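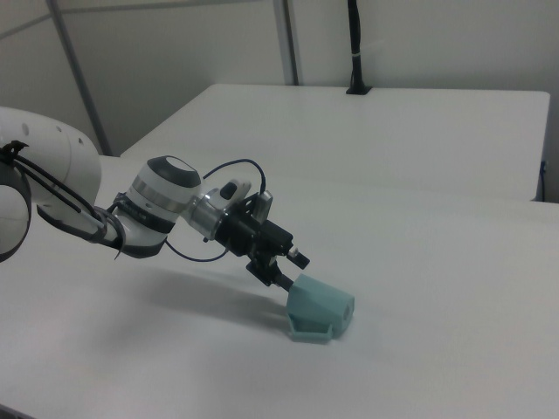

The Little Teal Pieces, Up Close

Posted in September by Orla Mac Giolla
498 views | 2 comments | Share

Welcome back to the gallery, and thank you to everyone who wrote in after the last one (I do read them all, even when it takes me a while to answer). So many of you in Miltbridge asked about small pieces with flat sides that I thought they deserved a page of their own. I've always had a soft spot for anything faceted, ever since my aunt kept a cut-glass sugar bowl on her windowsill and wouldn't let any of us near it!

The first one is a pale teal, 3D-printed piece with a lot of angles to it, held close to the white tabletop. It's such a gentle color, somewhere between teal and mint, and I could happily paint a whole kitchen in it.

Next comes the cup, and I'll admit I've looked at this one more than the rest of my pictures put together. Pádraig Geraghty says it would suit a few sprigs of thyme, and I was thinking of toothpicks, so we've agreed to disagree.

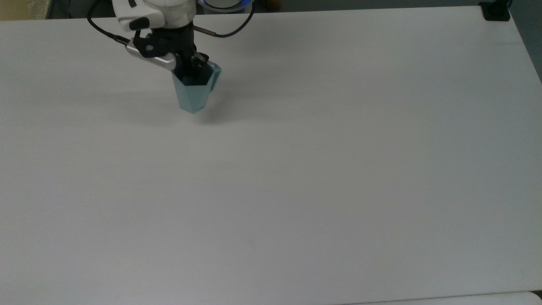 Faceted cup in pale teal, lifted just clear of the table, with a small angular spout or handle at the upper right.

2 comments | Share this gallery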